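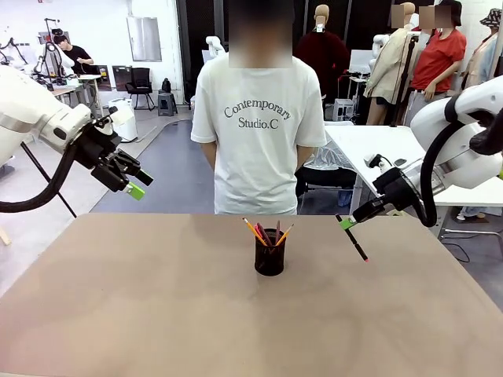 Every June, when the school year winds down in Hinds and the last backpacks get turned upside down over the kitchen floor, I start thinking about pencils again. I must have bought hundreds of them over the years, and yet there was a long stretch when I couldn't find one to write a grocery list with. They were under the couch, in the glove compartment, in the drawer with the takeout menus. What finally changed things at our house was a plain black mesh cup, the kind you can find in just about any office, with a few pencils fanned out of it, yellow ones and a couple of reds, on a table with nothing else on it.

I know how small that sounds! But I grew up with a desk so crowded that homework was done on top of other homework, and it took me until well into my forties to see that a cup works best when it's nearly empty. Stuff 13 pens in there and you'll pull out the dried-up one every single time. Leave four pencils and you can see the points, grab the one you like and get on with the crossword.

The mesh matters too, at least to me. My grandmother kept hers in a heavy stoneware mug from a shop on Wastgate, and it was a beautiful thing, but the bottom filled up with shavings and paper clips and, one winter, 3 cough drops that had to be chipped out with a butter knife. With mesh you just carry it to the trash can and give it a good shake.

Pencils go in points up in our house (my sister stores hers points down and we've agreed not to discuss it). Pens I'm stricter about. One black, one red, and they come back to the cup when the phone call is over, even if the phone call was a long one and you've wandered out to the porch with it.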